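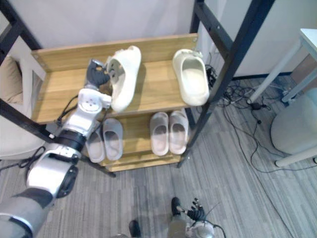
Feb 17, 2021

Entryway corner, shoe rack and slides

Tomoyo Miyazaki asked me to write down how the entryway corner is arranged so whoever picks it up next doesn't start from scratch. Most of this was in my head or on a sticky note.

Rack is the two-level one with the black metal frame and light wood shelves. It came from Wakham as a flat kit. The instruction sheet is in the Flastanlow binder under R, and the hex key is taped inside the back cover. Please put it back there.

Assembly took longer than it should have. I had the top shelf on with the back board toward the front and had to undo that end. The back board goes at the rear. Tighten the shelf bolts only halfway until all four posts are standing, then go around again. After the second pass the rack still rocked a little, so I loosened one rear post, pushed down on the top shelf and retightened. No rocking on the bare floor. On the carpet it's harder to tell.

Slides

Six slides total, one style, in two shades. The light pair goes on top. The four grayer ones go below as two pairs, with a gap between the pairs. Shades are closer than they looked in the Asar catalog and under the warm lamps I mixed up two of them, so sort them with the overhead lights on. 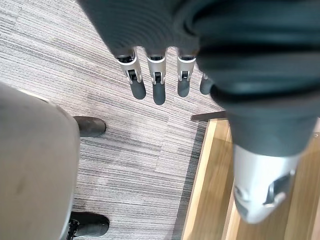

Hand over the floor, fingers down.

Spacing on the top shelf: leave the left part of the board clear. I tried the light pair pushed against the left post first and it was cramped, with the post right in the way. Middle and right works better. I put the gap between the two slides at about 200 mm and marked it with pencil on the underside of the front edge, where it doesn't show.

The soles are thick and the slides are light for their size. They shift if the rack gets bumped, so check them after anyone moves it. When a slide tips onto its side, pick it up by the strap and set it down again. Pushing it flat drags it out of line. 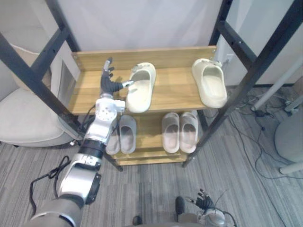

Carpet and the space around the rack

Striped carpet stays. The stripes are handy for squaring up the rack: line up the two front posts on the same stripe and the shelves come out straight. Vacuum before the rack goes down, lint on the soles is a pain to get off. A damp cloth did it, no soap.

Schwerdtfeger wants the rack moved farther from the wall so the back is easier to reach. 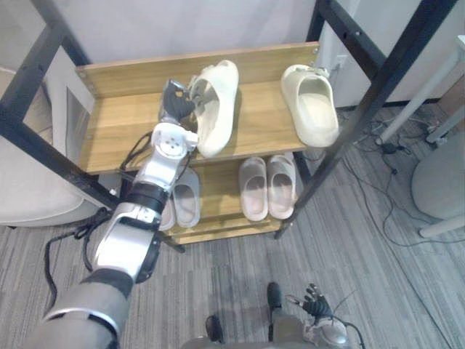
I'm fine with that as long as the padded seat on the left keeps its place. Moving the seat means measuring everything again, and I would like to avoid that this month – we have enough open items.

Still to do:

Felt pads for the feet, 2 packs.
Ask Wakham for spare bolts, 11 if they sell them loose.
Wipe both shelves, dry cloth only.
Redo the pencil marks if the rack gets moved.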